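Wondeven Pegboard Panel, White

Product group: Workstations and wall storage
Supplied by: Brotitz
Article number: 768

The Wondeven panel is an upright pegboard for use at the back of a worktable. It keeps small tools, cables and keys within reach of a seated or standing user and leaves the table surface free for work. The panel is perforated across its surface with a regular grid of round holes, and hooks may be placed at any height.

Hooks

Green plastic hooks are offered for use with the panel. Each hook has a rounded oval base plate with two holes and a thin curved arm. Hooks are sold in packs of 4 and may be ordered separately from the panel. They can be moved to a new position at any time.

Fitting

The panel should be fitted by two persons. The table must be cleared and the back edge wiped clean before work begins. Customers are asked to fix the panel fully before any hooks are hung, and to check that each base plate lies flat against the board before placing any load on the arm.

Care

Wipe with a soft, damp cloth. Scouring powders and solvents must not be used. Damaged hooks should be replaced and are not to be glued.

Prices

Panel without hooks: 329
Panel with one pack of hooks: 349

Prices include delivery within Mumberg. Schools and public bodies may order on account.

Enquiries concerning larger orders, spare hooks and delivery dates should be addressed to Mirjam Frei, Customer Office, Brotitz. The Ong table range is listed on a separate page.

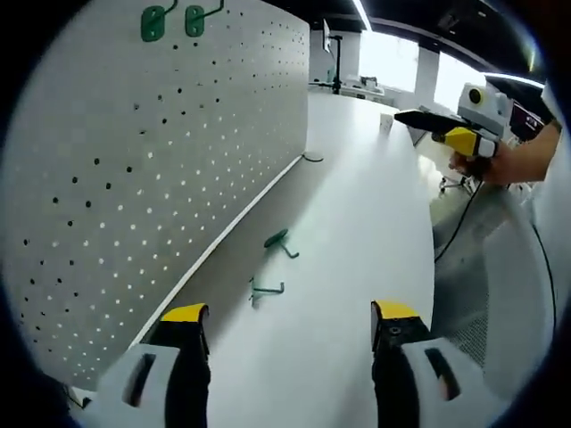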